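Javcombe shared workshop, arm build
Progress report for May, prepared for Frøydis Nygård

Spending first, as you asked. We have used 217 of the second installment, nearly all of it on the replacement wrist joint and a longer cable. The Stüber controller board is still in its box. I was against buying it in March and I still can't say what it gives us that the old Hellier one doesn't, apart from a nicer plug.

The arm moves. It homes properly from a cold start and has not tripped its own limit switch since Sigrun Backlund redid the bracket. That part of the build I would call finished.

Grasping is another matter. The application promised that the arm would pick up and stack toy bricks by the end of this period, and the Pirnden log has 100 attempts in it, with 67 marked as successes. Please be careful with that number. A success in the log means the fingers closed and the motor current went up. It does not mean the brick ended up where it was wanted, and I have watched the thing score itself a point for squeezing one brick while shoving its neighbor sideways. Sigrun thinks the log is fair enough for this stage. I don't, and we have agreed to differ in writing. 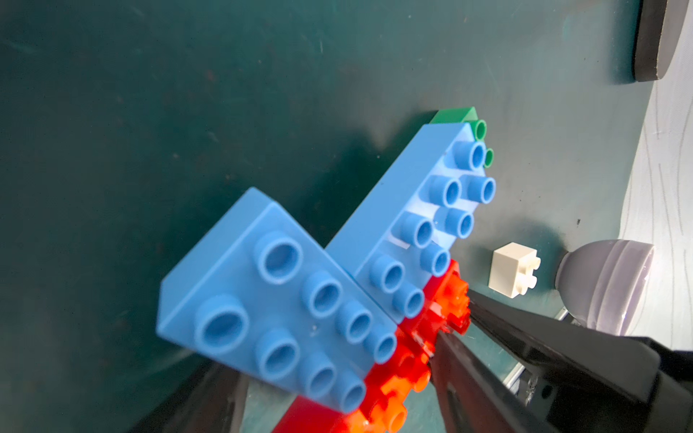

Wrist camera view, gripper against the red brick at the bottom of the stack.

Stacks are harder than single bricks. With blue bricks sitting over the red one, the camera gets a fine view of studs and very little of the side the fingers need to reach. Glare off the green work surface doesn't help either. We tried a cloth over the lamp and the results were no better, though 6 tries is too few to settle anything.

For next month I propose scoring every attempt by hand – slow, but at least we would believe it. I would leave the Stüber board alone until that is done. Sigrun would like to fit it now and has asked me to record that.

The third installment is tied to "reliable stacking." I can't sign that off on present evidence, and I'd ask that the date be moved back a month.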